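Home Our School Courses Enrol Kitchen Rules Contact

About Hukico

Hukico is a small cookery school in Bundthorpe. We teach home cooking to adults, mostly in the evening, and we have done this since the year 2000. Our courses are for people who need to put a dinner on the table and would like to do it with less worry and a bit more pleasure. We are not preparing anybody for a restaurant career, although two former students did open a café in the end and we still buy our bread there.

The school began in the back room of a shop for kitchen goods called Goodwin. The shop sold good knives, and the customers kept asking how to use them. So we put up a notice for one evening lesson about onions, and the lesson was full. The next month we did soup. When the shop moved to a smaller address we took over the rooms, and later we took also the floor above, where the dining room and the library are today.

How we teach

A class at Hukico has at most 6 students. We tried bigger groups in the early years and it was not good, the people at the back learned only how to wait. With a small group the teacher can stand beside you when you are making your first white sauce and tell you to keep stirring, and this is worth more than a long explanation.

Every lesson begins with tasting. We put out three or four versions of the same thing, for example lentils cooked with salt from the start and lentils salted at the end, and we talk about what we notice. After this we cook. In the last part of the evening we sit down and eat, and we take this part seriously too. Plating, passing dishes and pouring water for the neighbour are things that many of us have never been shown. 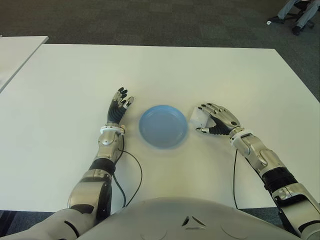 A light blue plate on one of our white tables.

Our recipes come from many kitchens. Some are from the families of our teachers, some from students, and a large part from old parish and club cookbooks which people in the area have given to us. The library upstairs now has 2795 titles, and students may borrow from it during their course and for three months after. Please do not be afraid of returning a book with a stain. We have a shelf only for stained books, and it is the shelf with the best recipes.

The courses

First Pans is for complete beginners. It lasts eight evenings and it starts with eggs, goes on to rice, pulses, roast vegetables and a simple chicken, and finishes with a meal which the group plans by itself. Most people who come to us begin with this course, also those who thought they would be bored.

Bread Slowly is our oldest course after First Pans. You will take home a starter culture in a jar and a page of instructions for when you forget about it. You will forget about it, everybody does, and it can normally be saved.

The Bresoletti evenings are a little different. Bresoletti is the name of our pasta course and it was at first the name of a mistake: a filled pasta that we folded the wrong way round and liked better. Now it has its own four evenings, always in the colder months, and it books up early.

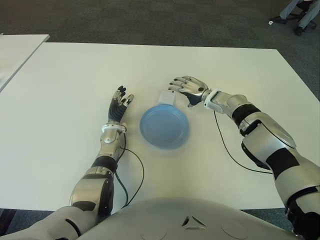

Portions are the subject we are asked about more than any other. Most recipe books say "serves four" and leave you alone with the question of which four. In First Pans we therefore cook by weight in the first weeks and only later by eye, so that the eye has something to remember. Rice is the best teacher for this, because it grows so much in the pot. We also ask students to serve on a plain round plate with nothing printed on it, like the blue one here, and to look at how much of it is covered before they add more. After some weeks most students can judge a portion without the scales, and they waste less at home.

Fees and places

We try to keep the fees low. The school is owned by the people who teach in it, and what is left at the end of the year goes to equipment and to the free places. In every course one place is kept for somebody who cannot pay. You do not have to show us any papers for this – write to us, say that you would like the free place, and we will answer you in the same way as we answer everybody.

The ingredients are included in the fee, and so is the loan of an apron. We buy vegetables from growers close to Bundthorpe when the season allows it, and from the ordinary wholesaler when it does not. If you have an allergy or you do not eat certain foods, please tell us when you book and again on the first evening. We have taught whole courses without wheat, without milk and without meat, and the food was good.
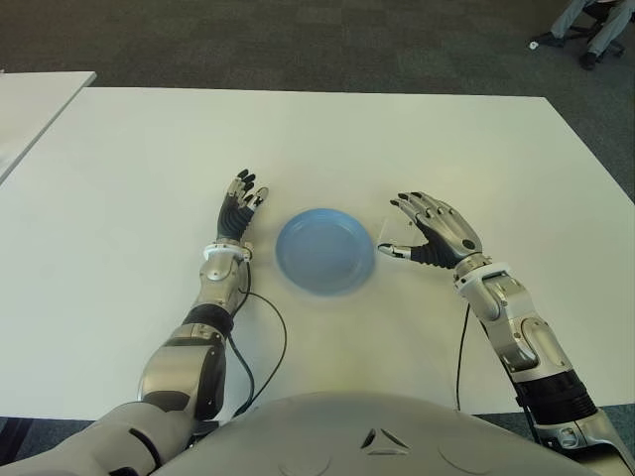

One student wrote to us after First Pans that she had been cooking for thirty years and had never once tasted the food before it was on the table. She said that now she keeps a spoon beside the hob, her gravy is better, and her husband has been asked to stop calling it "the test kitchen". She also wrote that the lesson on lentils was too long. We have made it shorter.

We are always glad to have letters like this one. Many changes in our courses started with a complaint, for example the later starting time, which is now seven o'clock, and the stools in the kitchen for people who cannot stand for a whole evening.

Visiting us

You can come and see the school before you book. In April we hold an open afternoon with soup and bread, and at other times you only need to ring the day before. The entrance is at the side of the building, through the green door, and the kitchen is on the ground floor. The dining room is up one flight of stairs. If stairs are difficult for you, let us know and the group will eat downstairs.

New course dates are published twice a year. We put them first on the noticeboard by the door and then, usually the same evening, on the Courses page.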